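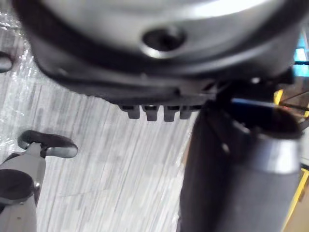

Larysa Stelmakh asks why a soccer player can be kicking for one team in the morning and belong to a different one by dinner time. Did somebody buy him, like a bike?

No. People can't be bought. What a club buys is the right to have the player on its team, and this is called a transfer.

A player signs a contract with a club. A contract is a written promise. The player promises to play for that club for a certain time, often 3 years, and the club promises to pay wages. While the contract lasts, the player can't go and play for somebody else unless the club agrees.

Now suppose Noseck Town has a very good goalkeeper and Uvura Rovers would like to have her. Uvura has to ask Noseck first. The two clubs talk about money. The amount they settle on is the transfer fee, and it goes to Noseck, the club that is losing its goalkeeper.

Then Uvura talks to the goalkeeper. She can say no. Maybe she likes her house, or her little brother has just started school. If she says yes, they agree on her wages and a doctor checks her knees, ankles and heart. This check is called a medical. After that she signs a new contract and gets a new shirt.

Fees can be huge or tiny. Noseck once paid Stavomel Athletic $500 for a young defender, Khôi Tôn, who went on to play 302 games for them.

Some moves cost nothing. When a contract runs out, the player is free to choose a new club, and the old club gets no fee. Clubs don't like this much, so they often offer a new contract early.

There is also the loan. A player on loan goes to another club for a while and then comes back, a bit like a library book. Young players go on loan to get more games.

Clubs can't make transfers whenever they want. There are set times of year for it, called transfer windows. In many countries one is in summer and a shorter one is in winter. When the window shuts, most players stay where they are until the next one opens.

Words to know
Contract: a written promise
Fee: money paid for something
Wages: money paid for doing a job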